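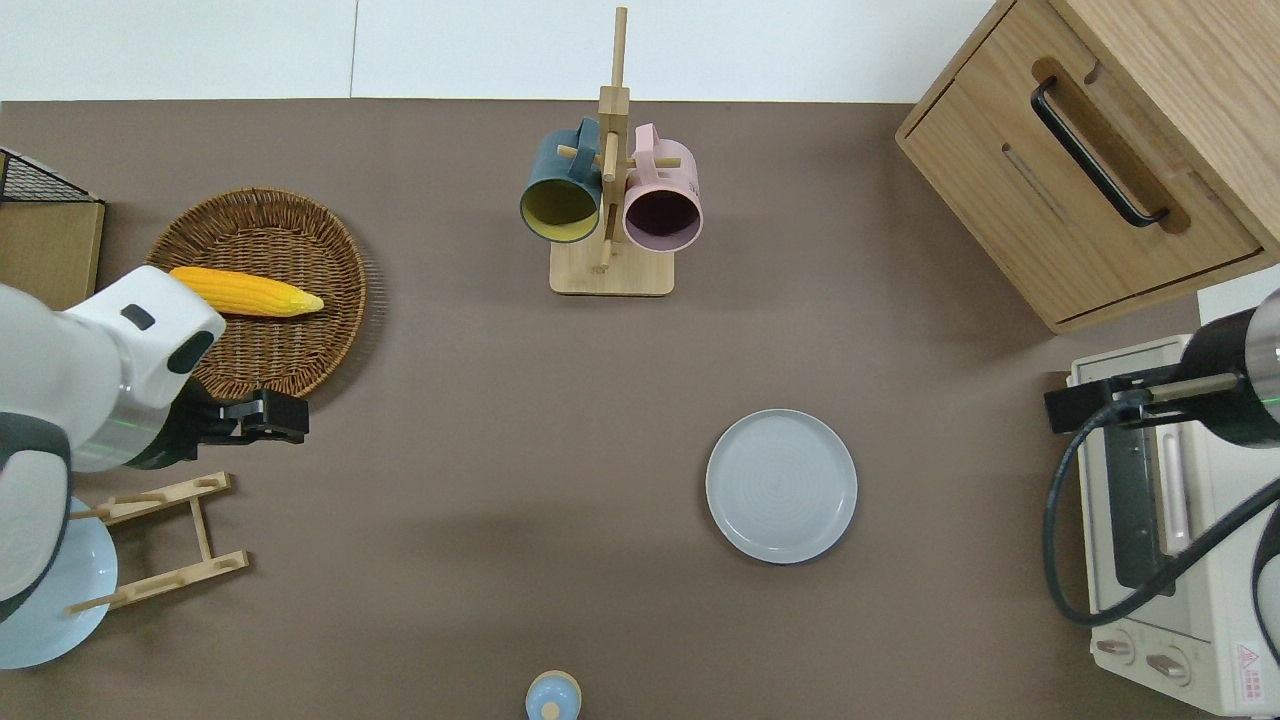

Mug tree, rack and the corn basket

Honeylyn_P
Two mugs hung up, and I'm so pleased with the teal one with the mustard inside! The little wooden rack is lovely too, but would you keep it beside the tree or put it away between meals?

rirow16
Away, I'd say — mine just gathers clutter.

Floarea Pană
Oh, I disagree, leave it out, you'll want it by teatime. It's the corn I'd move. Mine goes straight in the fridge. 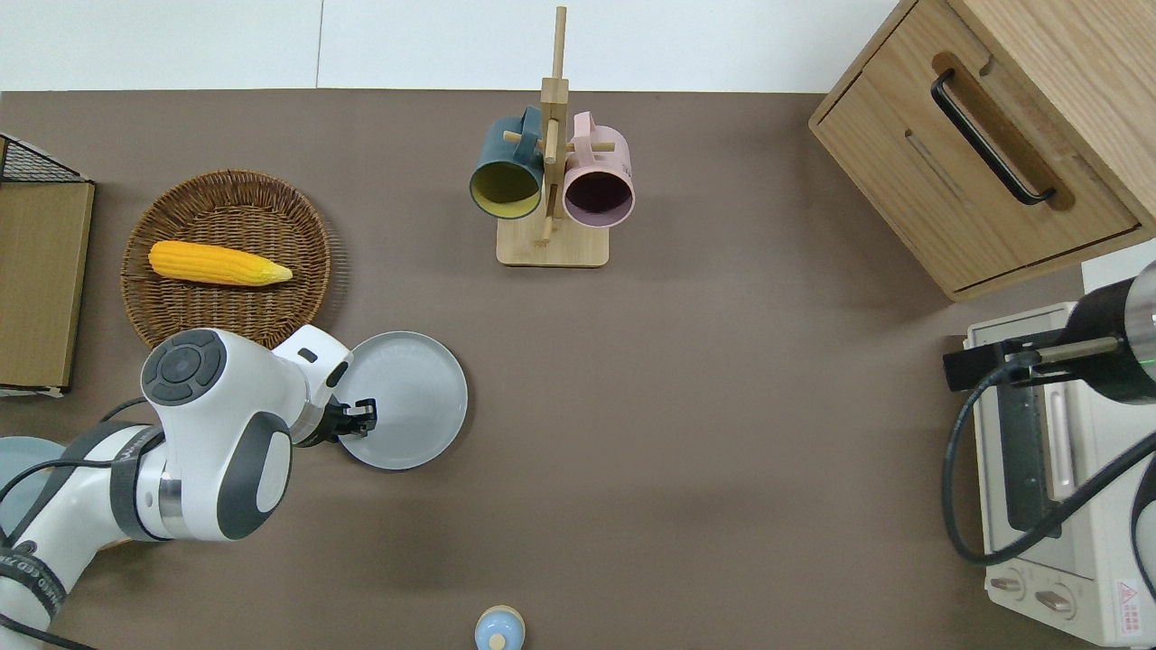
Corn in the round basket, next to the wooden box

Honeylyn_P
But it looks so cheerful in the wicker, Floarea! I'll cook it tonight, promise.

rirow16
Butter and a pinch of smoked paprika, eight minutes in the pan.

Floarea Pană
Eight? Five is plenty, dear.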